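ホーム　記事一覧　カテゴリ　このブログについて　お問い合わせ
前の記事　次の記事

500本集めれば覚える、という話について

「とりあえず500本集めれば覚えますよ」と言われて、そうですかと素直に頷ける性格なら、このブログはもう少し明るい読み物になっていたと思う。

7月から、Metowという小さな会社で、双腕ロボットに部品の仕分けを覚えさせる仕事を手伝っている。手伝うといっても、私はもともと配線と治具の人間で、学習のほうは門前の小僧である。契約の名目は「データ収集の作業設計」。平たく言えば、ロボットを遠隔操作で動かして手本を録り、それを学習に回せる形に整える係だ。社内ではこの案件をLilardと呼んでいる。由来は聞いたが忘れた。

やらせたい作業は地味だ。制御盤まわりの部品、つまり押しボタンや非常停止ボタン、接点ブロック、リレー、コンデンサといったものが青い樹脂の箱に雑多に入っている。それを片方の箱からもう片方へ、指定された種類だけ移す。人間なら鼻歌まじりでできる。盤屋に見せたら「これをロボットに？」と真顔で聞かれた。私もまだ半分くらいはそう思っている。

録り方はこうだ。操作者が手元のコントローラーでアームを動かし、つかんで、持ち上げて、離す。その間の関節の角度とグリッパーの開き、それにカメラの映像が全部残る。一回の始まりから終わりまでを一本と数える。うまくいった一本も、ぶつけて終わった一本も、とりあえず残す。残すのは簡単で、あとで使えるかどうかを決めるのが面倒くさい。
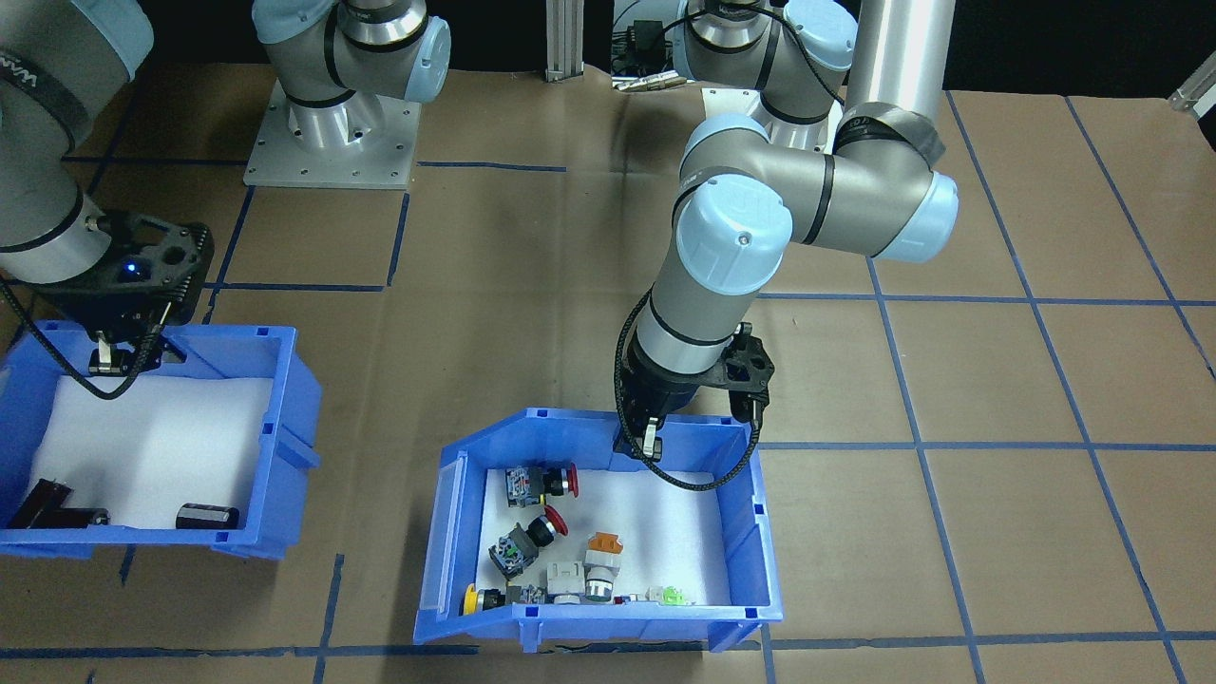 部品の種類ごとに難しさがまるで違うのは、やる前から見当がついていた。非常停止ボタンは頭がキノコ形で大きいから、上からつかめばいいように見える。ところが横倒しになっていると、キノコの縁に指が乗って滑る。胴のほうをつかめば安定するのだが、今度は接点ブロックが邪魔をする。操作していると自然に「この向きなら頭、この向きなら胴」と選ぶようになる。その選び方を、手本を見た学習器が本当に汲み取るのか。私はここを一番疑っている。

学習担当のAmos Tranは楽観的で、汲み取ると言う。彼の説明では、手本の中に選び分けが一貫して入っていれば、モデルはそれをなぞる。理屈はわかる。問題は「一貫して」のところだ。私と、もう一人の操作者のAnong Suwannaratさんとでは、つかみ方が違う。同じ操作者でも昼前と夕方では違う。私は疲れてくると近い指だけで部品を押して、つかみやすい位置まで寄せてからつかむ。Anongさんはそれをやらない。腕を大きく回してでも、最初から正しい角度で入る。

どちらが良い手本なのか。会議で聞いたら、Amosは「多様性があるのは良いことです」と答えた。こういう答えを聞くと、私は少し眠くなる。

箱の置き方の話

仕分け用の箱は、作業台に敷いた茶色い紙の上に置いてある。紙には青いテープで線が引いてあって、大きな四角に区切ってある。私はこの線を、箱を決まった位置に戻すためのものだと理解していた。初日は几帳面に、毎回テープに合わせて箱を置いた。

そうしたらAmosに、毎回同じだと困ると言われた。箱の位置が変わらないと、モデルは部品を見ないで場所を覚えてしまう。だから適当にずらしてくれ、と。では何のための線かと聞くと、「どのくらいずらしたか、あとで見てわかるように」。なるほど、とは思ったが、それを最初の日の朝に言ってほしかった。あの日の分は結局、別扱いのフォルダに入っている。

「適当にずらす」がまた曲者である。人間の適当は適当にならない。自分の分を見返すと、箱はいつも手前に少し回した向きに寄っていて、奥へ傾けたものがほとんど見当たらない。腕を入れやすい向きに、無意識に置いているのだ。私が置きやすい世界だけを見て育ったモデルは、私が置きにくい世界に出たとき何をするのか。

そこで、一本ごとにサイコロを振ることにした。本当にサイコロである。出た目で箱の置き方を決める。Anongさんには笑われたが、翌週には彼女も使っていた。乱数の表を出すスクリプトも書いてもらえることになっているが、まだ来ていない。

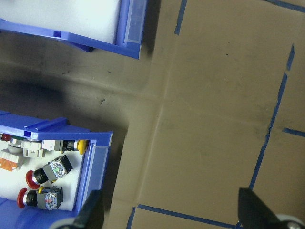
部品の散らし方も同じで、手で並べるとどうしても並べてしまう。ボタンの頭の向きが揃っていたり、似た色が隣り合わないように気を遣っていたり。現場の部品箱はそんなに親切ではない。私は最近、別の容器に一度全部入れてから、傾けてざっと落とすことにしている。箱の底には白いフォームが敷いてあるので、落としても跳ねにくい。跳ねにくいのは助かるが、本番の箱にこのフォームはあるのかと聞いたら、少し間があって「確認します」と言われた。白い底に赤いキノコ頭である。そりゃ見つけやすいでしょうよ。

確認の結果はまだ聞いていない。

細かい部品は別の意味で厄介だ。箱の壁際に小さなものが入り込むと、指先が縁に当たって届かない。操作者としては、一度アームを引いて、角度を変えて、壁に沿わせて入れ直す。この「引いて入れ直す」を、最初のうち私は失敗だと思って捨てていた。見栄もある。もたついた一本を人に見られるのは嫌なものだ。

これを拾ったのはGodelieve Kramerさんだった。彼女は記録の検品をしていて、私の捨てた分をわざわざ見返し、「入れ直して成功しているものは残してください」と書いてきた。きれいな手本ばかりだと、モデルは一度外したあとどうすればいいかを知らないまま動くことになる、と。これには反論がない。疑い深いだけが取り柄の私が、自分の捨て方を疑っていなかったわけで、少し恥ずかしかった。以来、入れ直しには印を付けて残している。

85という数字

先日、途中まで集まった分で一度学習を回し、社内で試験をした。結果は成功率85パーセント。Amosは嬉しそうだったし、委託元のCesicoへの報告資料にもその数字が太字で載った。

私はこの数字がどうにも飲み込めない。まず、何を成功と数えたか。指定の部品が目的の箱に入れば成功、という定義だった。では、途中で隣の部品を一緒に引きずって落とした場合は。入ったから成功。つかむまでに何度も空振りした場合は。入ったから成功。向きが逆さまでも成功。盤に組む人間が次に手に取ることを考えると、逆さまに放り込まれた接点ブロックを成功と呼ぶのは気が引ける。

次に、誰が並べたか。試験の日に部品を並べたのは、私とAnongさんである。手本を録った人間が、手本を録ったのと同じ台で、同じ箱に、同じ手つきで並べた。サイコロは振った。振ったけれども、種類の組み合わせは「いつものあれ」だった。これで高い数字が出なかったら、そちらのほうが心配だ。

そこで、一度も触ったことのない人に並べてもらってはどうかと提案した。捕まったのは経理のCrescencio Ibarraさんで、部品の名前を一つも知らない。彼は非常停止ボタンの上に別のボタンを平気で重ね、コンデンサを隅に押し込んだ。10回やって、入ったのは2回だった。

10回で何がわかるか、と言われればその通りで、私も同じことを言うと思う。だからこれを成功率として書くつもりはない。ただ、報告資料の太字のとなりに、せめて小さい字で添えてほしかった。添えられなかった。

公平を期すと、Crescencioさんの並べ方は意地が悪い（本人にその気はない）。重なった部品の手本は、当時ほとんど録っていなかった。録っていないものができないのは当たり前で、モデルのせいにはできない。Amosもそこは率直で、「じゃあ重なりを録りましょう」と翌朝には計画を書き換えていた。こういう切り替えの早さは見習いたいと思う。思うが、その計画書にも目標は「追加で500本」とあった。どこから来た数なのか聞いてみたら、前の案件がそうだったから、とのことである。

リレーとコンデンサ

重なりの収録と並行して、丸いものと四角いものを同じ箱に入れる回も始めた。押しボタンばかりやっていた手には、これがなかなか新鮮だった。リレーは直方体で、面が平らだから素直につかめる。コンデンサは円筒で、寝ていると指の閉じ方次第で転がる。フォームのおかげで遠くまでは行かないが、向きが変わる。変わったら、また考え直す。

面白いのは、操作の癖が部品ごとに移ることだ。リレーを続けて録ったあとにコンデンサをつかむと、リレーのときの入り方で入ってしまう。人間の側が、直前の手本に引っ張られている。これではどちらが学習しているのかわからない。順番を混ぜればいいのだが、混ぜると一本あたりの時間が延びる。時間が延びると本数が減る。本数が減ると、また例の数に届かないと言われる。

それから、二本の腕のことも書いておく。双腕だから両方使えるはずなのに、私たちの手本はかなり片方に偏っている。利き手があるからだ。奥の箱は左、手前の箱は右、と決めてしまえば偏りは減るだろうけれど、それはそれで場所の丸暗記に逆戻りする気がする。持ち替えの手本に至っては、ほぼない。両腕が箱の上で出会うのが怖いのである。一度、グリッパーどうしを軽く当てたことがあって、壊れはしなかったものの、あれ以来、もう片方の腕を必要以上に遠くで待たせる癖がついた。この臆病さも、きっと律儀に記録されている。 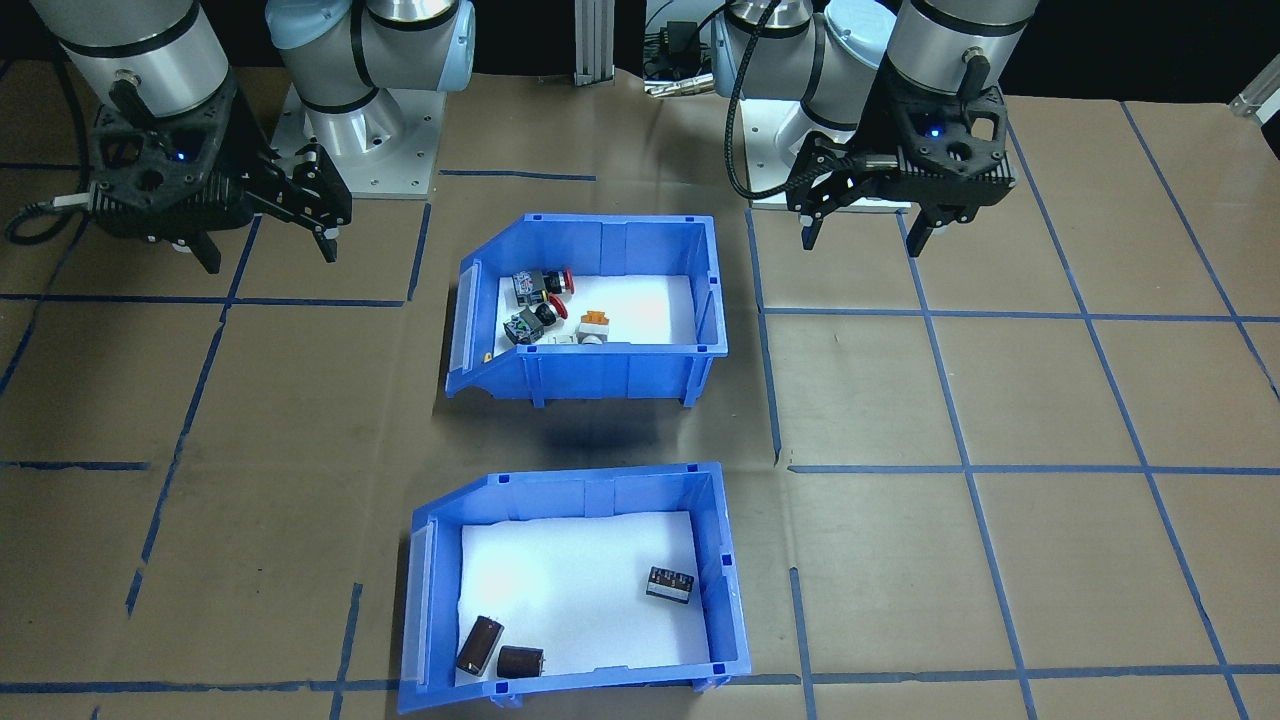
今のところの私の意見

手本を集めること自体に反対しているわけではない。位置を一つずつ教え込むやり方で、この部品の散らかり具合に対応しろと言われたら、私は断る。昔それに近いことをやって、治具ばかり増えて肝心の作業が進まなかった。それに比べれば、つかみにくい向きのボタンに腕がそれらしく回り込んでいくのを初めて見たとき、声が出たのは認める。

認めるけれども、本数で語るのはそろそろやめにしたい。同じ置き方、同じ順番、同じ操作者で録った百本目が、九十九本目に何を足しているのか。Godelieveさんと相談して、今は一本ごとに短いメモを付けている。重なりあり、壁際、入れ直し、持ち替え、操作者、箱の置き方。これを表にすると、空欄のところが恥ずかしいくらいはっきり見える。「奥へ傾けた箱で、壁際の、寝たコンデンサ」は、ついこの間まで一本もなかった。

メモを付けるのに手間がかかる、という苦情はすでに出ている。主に私からだ。収録より入力のほうが長い日もある。自動で付けられそうな項目もあるので、映像から重なりを判定できないかとAmosに頼んだら、「そのための学習データを集めれば」と返ってきた。聞かなかったことにした。

次はCesicoの倉庫で使っている実物の箱を借りてきて、底の敷物なしで録る予定になっている。照明も変えたい。Crescencioさんには、また並べに来てもらう約束を取りつけた。昼食をおごるのが条件だそうで、店の候補がもう三つ送られてきている。

カテゴリ：仕事、ロボット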